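Forums > Student Projects > Kitchen Sim Challenge

We use cookies to keep you signed in. Accept

Husham_bot
Our club is stuck on the pot task in sim. 440 runs so far and the grip fails on most of them.

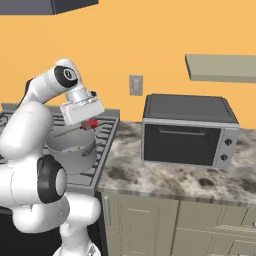

Red object at the pot rim, toaster oven to the right

citton4
Your wrist is too low. Raise it before you open the fingers.

virag_lab
Disagree, height looks fine to me. I'd slow the approach and do 200 more runs.

Husham_bot
Will try slower first. Our report is due Sun 5 July.

4 replies · 2966 views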